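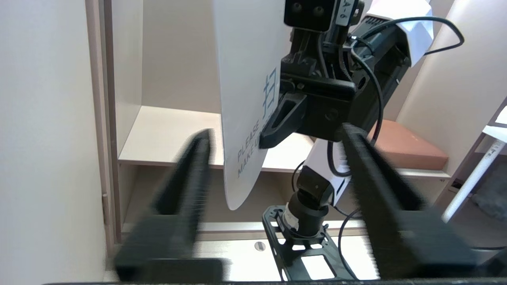 4. Save points and the decision to stop

4.1 Background

Players of long action games often stop at a save point. Earlier work has mostly treated this as a matter of convenience: the save point is a safe place to leave, so people leave there. Less attention has been paid to how far apart the save points are, and whether a long gap changes what players do once they reach the next one. This section deals with that question, using play records from Stukance, a single-player game released by the studio Buvatell.

Stukance is well suited to the purpose. It has no manual save, and progress is kept only when the player touches a lantern. Lanterns are placed by hand and do not move between playthroughs. The gaps between them vary a great deal, from short stretches near the start of the game to the long descent in the fourth chapter, where a player who dies near the end has to repeat most of the level.

4.2 Play records

The records come from Cloltley, a site where players upload their own session logs. We used 1,000 logs, all taken from the archive as it stood on 06/07/2019. A log gives the time at which each lantern was touched, the place and cause of each death, and the time at which the game was closed. It does not say why the player closed it. A player may have stopped because dinner was ready or because the descent had worn them out, and the log looks the same in both cases.

Logs were left out if the player had used a modified version of the game, or if the clock in the log ran backwards, as happens when a console is reset during play. We also left out speedruns. Speedrunners plan their stops in advance and most of them know every lantern by heart, so their behaviour says little about the question asked here. The order of these checks is given in Figure 2 in the previous section.
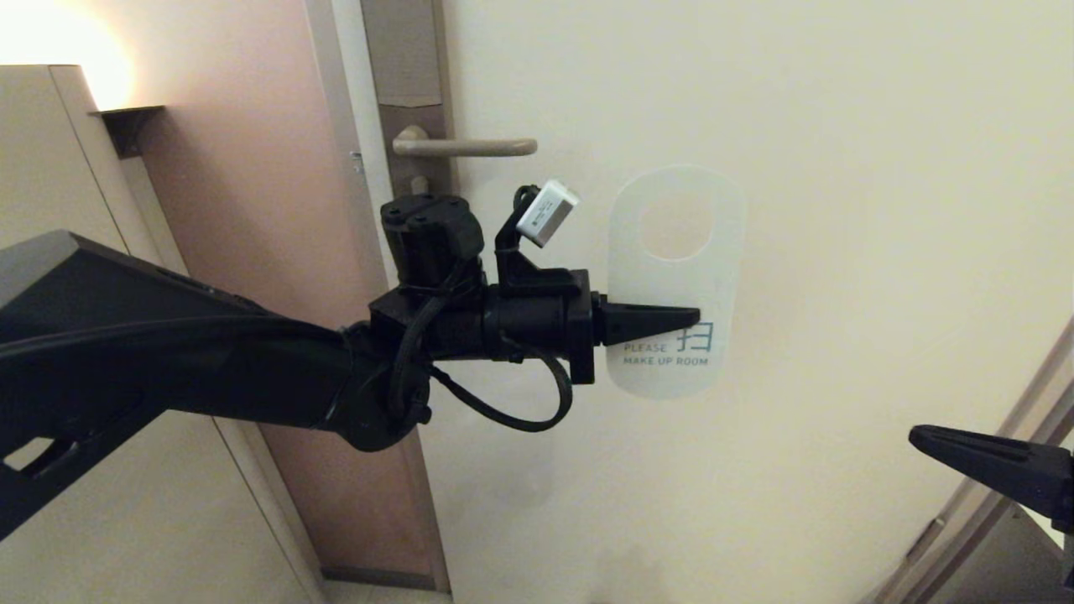
Each gap between lanterns was given a length, measured as the median time taken to cross it without dying. We considered using distance instead, but distance is a poor guide in Stukance. Some of the longest corridors can be crossed at a run with nothing in the way, while the clock room in the third chapter is small and takes a long time.

A stop was counted when the game was closed and not opened again for at least 30 minutes. Shorter breaks were treated as part of the same session. A lower limit was tried first and gave many stops in the middle of a level — most of them followed by a return to the same spot — which we took to be short pauses away from the screen.

4.3 Results

Players were more likely to stop at a lantern after a long gap than after a short one. The difference was clear in every chapter except the first, where few players stopped at all. It was largest in chapter 4, at the lantern below the descent. Players who had died several times on the way down stopped there more often than those who had crossed it at the first attempt.

Deaths alone did not account for the result. When we looked only at players who crossed a gap without dying, long gaps were still followed by more stops, though the difference was smaller. Time spent since the last save seems to matter even when nothing has gone wrong.

We had expected that players who stopped after a hard gap would be slower to come back. The logs do not support this. The time until the next session was much the same whichever kind of gap had come before it. Players who closed the game in the middle of a gap, on the other hand, losing their progress, took longer to return, and a fair number of them have no later log on the site.
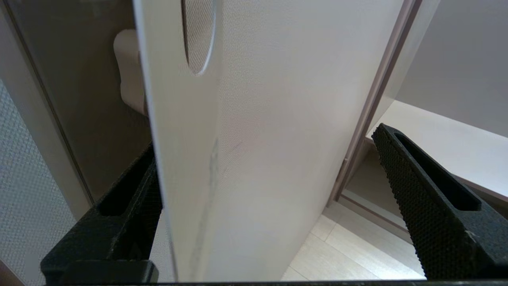
The Phùng update, released in November, added 2 lanterns to the descent. Logs made after the update were kept apart from the main set and are used only as a rough check. In these later logs, stops were spread across the new lanterns and the old one, and fewer players closed the game part of the way down. The update also lowered the damage done by falling rocks in the same level, so the change cannot be put down to the lanterns alone.

4.4 Limits

People who upload their logs to Cloltley are likely to be keener than most players, and those who gave up in the first hour are probably missing altogether. The logs also carry no information on age or on experience with similar games. Finally, Stukance shows the player a short piece of story at certain lanterns. Some of these fall after long gaps, and we were not able to separate the effect of the story from that of the gap. A version of the game with the story scenes turned off would allow this to be tested.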